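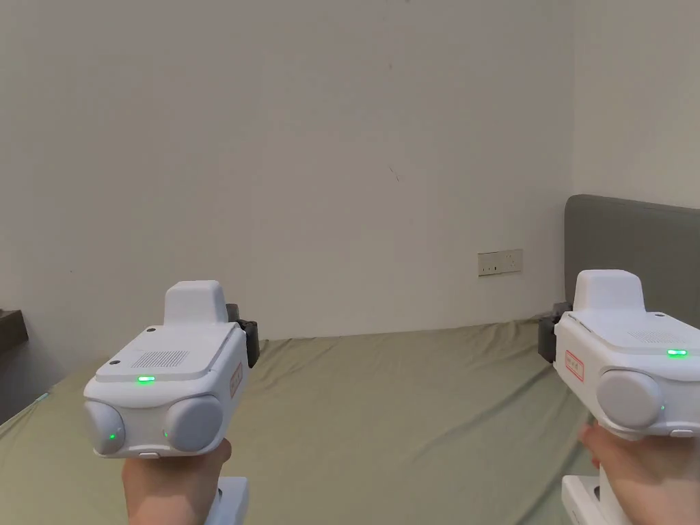

Starting on the bed, wall side first

Home > Bedroom > Bedding > Changing a bed

I love a freshly made bed! Start with the two corners by the wall - they're the awkward ones - and tuck the elastic right under the mattress.
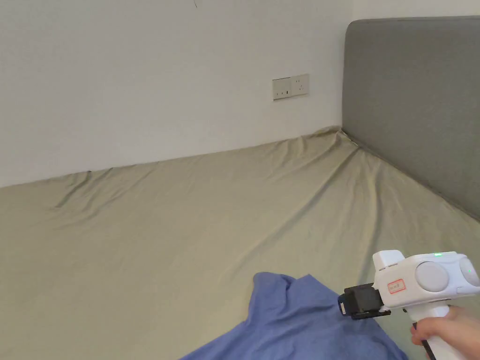

Then smooth from the middle outwards with flat hands, and push any bunched folds down the back edge. Shiny sheets show every crease, so go round twice!
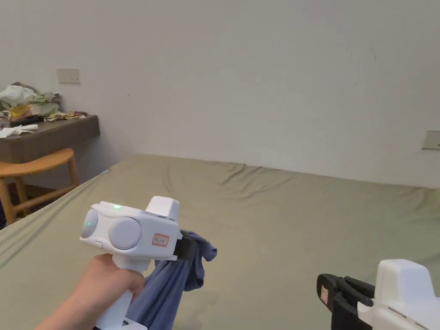

Evander Gillies writes that he pulls the bed out from the wall first and finds the far corners much easier.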